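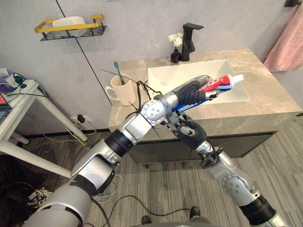
Oda Granström

The people behind Sturkimora say their bathroom routine is down to 2 faults in 40 runs. I asked what counts as a fault. Dropping the toothpaste does. Squeezing it too hard doesn't, unless the run stops.

Mine stopped on error 2172, grip force out of range. The log showed the left gripper over its limit for 30 seconds before anything reacted. I don't care much about toothpaste, but thirty seconds is a long time if that's somebody's wrist.

The reply I got was that Joketti, the safety layer, "saw no person present." Fine. Then why have a force limit at all? They promised me the same fix in January.

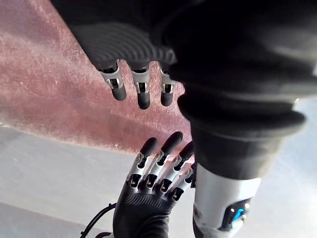 Fingertips close, not touching.

I've asked for the raw force log and a straight answer on the delay. Until I get both, I'm keeping my hands out of reach and the stop button in mine.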